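How do you teach a robot to pick up a blueberry?
Home / Makers Corner / Robots / For younger readers

Short answer. Slowly! And you squash a few.

Llinos Prosser and Ifor Cadwaladr are building a robot called Inar in a shared workshop in Lougher. Two arms. Each arm has a gripper at the end, a bit like your finger and thumb. No other fingers, so no tickling.

Your hand is very clever. Pick up a grape and your skin tells you it's soft, so you don't squeeze too hard. Inar's grippers can't feel a thing. They only know how far open they are. So Llinos has to teach them when to stop. 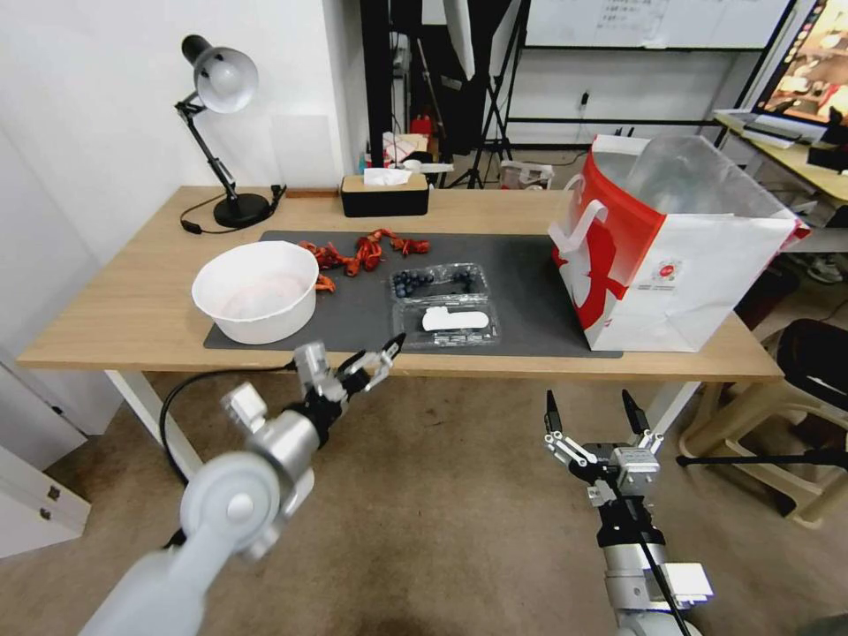

First job, go slow. Ifor set the grippers to close in tiny steps, 200 of them from wide open to shut. A blueberry needs the grip to stop early. Something with a hard shell, like a crayfish, can take more of a pinch, but the shape is horrible. Legs and claws evrywhere. Where do you even grab it?

Second job, practise. Then practise again. Llinos moves the arms herself and the computer remembers what she did. One go is called a demo. They've got 2,827 demos saved so far, most of them done after tea, and yes it does get boring.

Third job, fix what broke. In March it was a motor in the left wrist. 60 minutes to swap, then another evening becuase Ifor put a screw in the wrong hole.

Try it yourself: hold two wooden spoons, one in each hand. Thick gloves on. Now move a blueberry from a plate to a bowl. Tricky? That's a bit what it's like being Inar.

Next time: wheels!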